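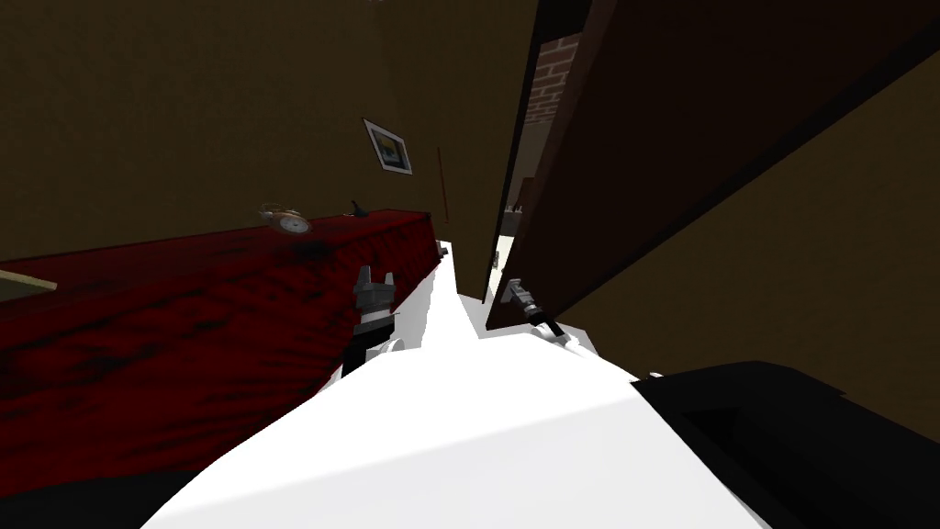

Bedroom scene, passing the door

Arboleda shop notes > Builds > Notebook > Parts shelf > Contact

Sat 20 May -- Sewwandi Chowdhury

Back on the simulated bedroom. The goal is still to get the base past the bed and over to the door without either arm touching the bedspread or the door panel. Rocío wants this sorted before we cut any more aluminum for the real base.

Started with the door open. The gap between the bed and the door is narrow, and the body takes up most of it. I had the left gripper on the bed side and the right one on the door side, both out in front. The left one sits very close to the edge of the bed. If I tuck it in any more, it runs into the keep-out zone for the body, so there isn't much to play with.

Changes so far:

- Ivaren (the planner) now treats the bed as a plain box. The mesh version was slow and kept catching on the top edge of the cover.
- Step limit raised to 2,561. Old limit was too short for the turn.
- Speed in the gap down to 40 percent.
- Wrist padding set at 6 cm both sides. Rocío thinks that is too much. Leave it for now.

Clesar logged 2 contacts on the first batch, both left wrist against the bed box. After the padding change, none. I don't trust that yet because the door hinge was stiff in that batch and I had forgotten to reset it.

Then tried the same start with the door closed.

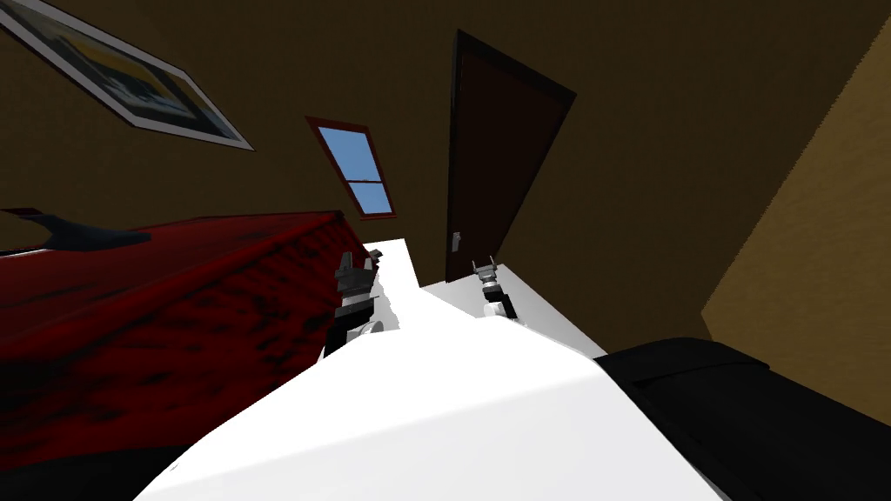
With it closed the planner wants to bring both grippers up with the fingers pointing upward, then stop and wait. Fine as a rest pose, but no good for reaching a handle. The handle is low compared with what I had in the config, so I need to measure it in the scene file and stop guessing. The camera roll also needs a look -- the horizon is leaning hard and the handle detector was tuned on level views.

Rocío Inga has the shoulder brackets on her bench and is reprinting the left one. Same bolt pattern, thicker wall.

To do:
- reset hinge stiffness, rerun the open-door batch
- handle height from scene file
- level the head camera in the config
- ask Rocío whether the Eseo motor drivers came in

Contact: ask at the Arboleda front desk | Back to top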